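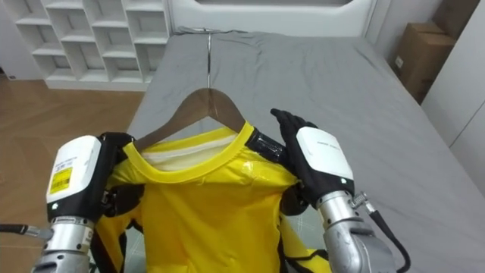 Winter swap is on again, and the bright stuff gets first pick!

July is nearly here, so it's time to pull everything out of the wardrobe and be ruthless about it. Last year we moved 892 pieces through the Okeke Street hall in one afternoon (a record by a long way) and I'm still wearing the green cardigan I went home with. This year we've got more rails, more mirrors and a proper rack for long-sleeved tops, which always end up in a heap by lunchtime otherwise.

A few things from Chunhua Lü, who is running the rails again. Bring tops on hangers if you can. Wooden ones are lovely for anything with a bit of weight in the shoulders, and for a wide neckline you can slip the hanger in through the neck so you're not dragging the hem over it. Do up the zips, check the pockets (someone donated a house key last winter, please come and get it) and pin a note on anything with a colour that might run. Yellows, oranges and loud prints fly out the door, so don't be shy!

Sorting at home is half the fun, and the bed is the best place in the house to do it. Strip it back to the fitted sheet so small things don't vanish into the doona, then make your piles: keep, swap, mend. A plain gray sheet is terrific for this, as you can see every stray sock and button against it, and a couple of check pillows pushed down to the foot end leave you the whole top half to spread out on. If you've got cube shelves near the headboard, give each pile its own square as you go and you can have your bed back by dinner. 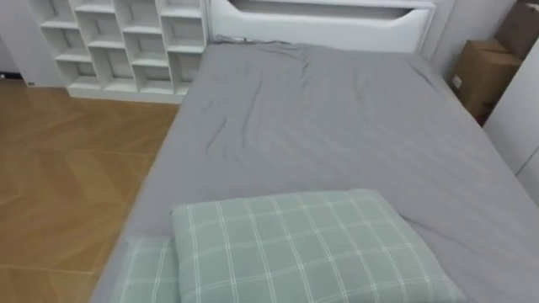
Pillows and bed linen are welcome at the swap too, and this is new for us. Rodel Ocampo has a table for them just inside the side door, and he'd love matching sets most of all. A pair of pillows in the same sage and white check, say, would be gone in minutes. Sheets should be washed, folded and labelled with the size.

Doors open at 10 am and we'll have 30 spare hangers at the desk. Tea and lamingtons all day!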